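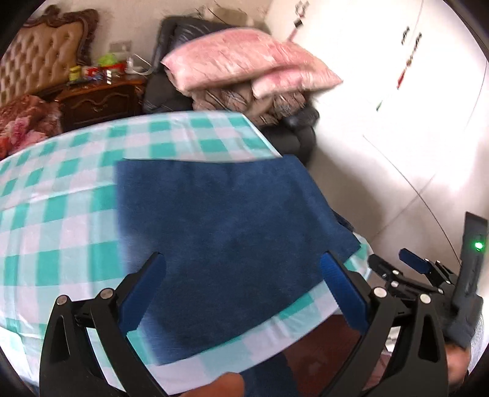
I went to talk to a woman who folds towels for a living, and I came home and refolded my entire linen closet. She looks after the linens for Lunine, a small guesthouse with 15 rooms, and she has opinions about all of them. We talked over a table with a big teal and white checkered cloth on it and a navy towel spread out on top, the plush kind where you can see every direction the nap has been brushed. I asked if those dark and light patches bothered her. "They used to drive me nuts," she said. "I'd smooth the whole thing one way with my palm before I folded it. Now I do it for the top one in the stack and leave the rest alone."

She started in September, straight from a job at a laundry called Skandau, where she says she folded 600 pieces on a busy shift. I asked whether that was fun. She laughed for quite a while.

"You get fast and you get sloppy," she said. "At Lunine I can be slow. Long sides in first, always – thirds, so the edges are hidden. Then in half, and in half again if the shelf is shallow."

And if the towel starts out crooked? "Pick it up and give it one good shake. People tug at the corners and the corners get longer. Then they wonder why it won't line up!"

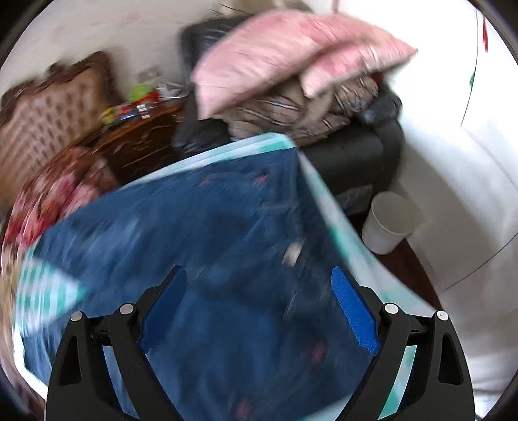
Navy was her choice, by the way. The guesthouse had white towels before, and makeup was winning. The dark ones come from a supplier called Mugo, and she washes them apart from everything else for the first 2 loads. She skips fabric softener (I confess I've been pouring it in for years) and hangs them up while they're still a bit damp.

I wanted to know about fitted sheets, obviously. She made a face. "I tuck the corners into each other and I get it as flat as I can. Then it goes on the shelf with the smooth side facing out, and I shut the door."

Her shelves at home are a different story, she admits. There's a basket of clean towels by the dryer and everyone helps themselves. "My kids think folding is something that happens at work," she said, and went back to telling me about pillowcases.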